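How to Check a Used Zoom Lens Before You Buy
By Vaughan Trevaskis

Used zooms are often good value, but a few faults won't show up in a seller's listing. These checks take 25 minutes and need only your own camera body and a small flashlight.
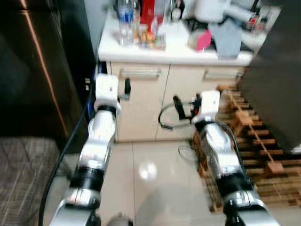 Start with the outside. Look at the filter thread for dents and run a filter on and off it. A filter that binds usually means the front rim has been knocked. Check the mount screws too — chewed heads suggest the lens has been opened.

Next, take off both caps, open the aperture and shine the flashlight through from the rear. A little dust is normal and won't affect your pictures. Fine threads like a spider web are fungus, and I would walk away from those.

Turn the zoom ring slowly from one end to the other. It should feel even all the way. Then point the lens straight down and see if the barrel slides out on its own. Some creep is common in older zooms, and you can bargain over it.

Now mount the lens. Set ISO 100 and aperture priority, and find a flat brick wall with the camera square to it. Shoot at the widest, middle and longest settings, first wide open and then at f/8. View all four corners at full size. One corner much softer than the other three points to a decentered element.

Focus on something close, then something far, and repeat ten times. Listen for grinding.

Last, ask for the receipt and compare the serial number with the one on the barrel. If the price is over 1,000 dollars, I also ask for a written return period.

Updated 16th January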